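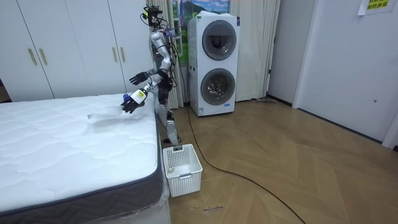
Figure 7.1 Bare mattress, with a white bottle and its blue cap held over it.

Chapter 7
Beds and Bedding

By the end of the chapter you should be able to strip a bed in the right order, name the common mattress types, read a care label, and work out how much linen a small property has to own. Have your notes from Chapter 6 (laundry flow) handy, we use them a lot.

Start with the money. A bed is the thing the guest pays for. Paint, breakfast, the view, all extra. And yet at many small places bedding is bought in a rush, the week before opening, from whoever can deliver.

Case: the Panagiotou guesthouse. 23 rooms, family run, opens in February. The owner, Leonidas Kyriakidis, bought one set of sheets per bed plus a few spares. Fine for two weeks. Then a dryer broke and check-in slid to six in the evening. We come back to him in section 7.4, where you will redo his order.

Key terms: par level, turn, ticking, protector, topper, drop. Definitions in the margin as we go. Par level is the big one. One par = enough linen to dress every bed once. Three par is the usual starting point: one on the bed, one in the wash, one on the shelf. Some managers want more. Depends on the laundry, mostly.

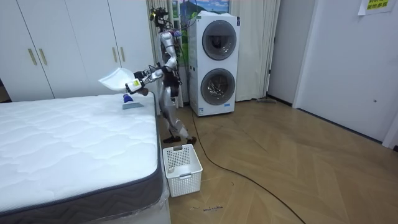

Shelf stock needs rest too. Cotton that goes straight from dryer to bed wears out faster, or so most housekeepers will tell you, and it creases badly if its folded hot. So rotate. New stack at the bottom, take from the top.

Now mattresses. Foam, spring, latex, mixed. Each has its own rules for turning, airing and spot cleaning, and the label beats anything in this book. Never soak foam. Blot, don't rub. Let it dry all the way before the protector goes back on, even if the front desk is calling.

Before you read on, try the warm-up. Ovden is a lodge with 53 beds and an outside laundry that takes 2 days to return a load. Every bed is changed daily. How many full sets does it need? Write your answer down, pencil is fine. Then do it again for 71 beds. Check teh method against Table 7.2.

7.1 Stripping the bed

Top layers first. Pillows onto a clean chair, never the floor. Then the duvet, the flat sheet, the fitted sheet, each one checked for stains and lost property before it goes in the bag.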